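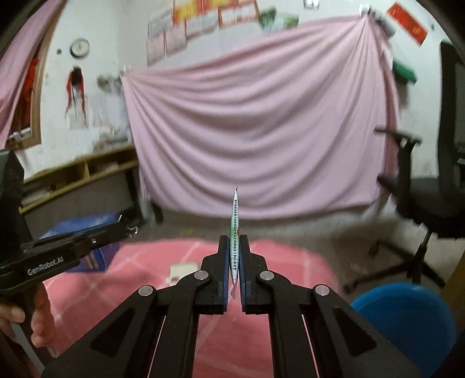 Slim packet held edge-on, green in the middle

Subject: Re: [bookfolk] Reading group pick for November?

Hello all,

Oh, I'm so glad Angharad brought this up, as I finished Grakuvent last night (well, ten past two this morning) and I've been longing to talk to someone about it! It's the second Pritchard mystery, the one set at the slate quarry, and I think it's even better than the first. The middle section with the ferry is wonderful. I had my suspicions about the schoolmistress from chapter four and I was completely wrong.

On Angharad's question about length - my paperback runs to 826 pages, but the print is generous and the chapters are short. There are 67 of them, and most end in a way that makes you read the next one. I'd happily have it for November if people can start early. If that's too much, Bemomero is only 130 pages and can be read in an evening. It's a ghost story, quite gentle, with a lovely old dog in it.

I've also got two spare copies of the first Pritchard, if anyone wants to catch up. One has a tea stain on the cover, the other is nearly new. Just write to me off-list with your address and I'll post them.

And has anyone tried the Umeo short stories yet? I've only read the one about the piano tuner and I loved it, but my sister gave up after three.

Happy reading!
Alun Prosser

Angharad Humphreys wrote:
> Hi everyone,
>
> We still need a book for November and so far I've had one
> suggestion, Grakuvent. I like the sound of it but I picked it
> up in the shop and it's a brick! Has anyone read it? Does it
> matter if you haven't read the first one?
>
> Also, could we start at half past seven this time? The last
> bus home went without me again.
>
> Angharad

PS Sorry, I missed the bit about the order. You can read it on its own, but there's a big secret from book one given away in the second chapter, so I'd go in order if you can. Half past seven suits me very well.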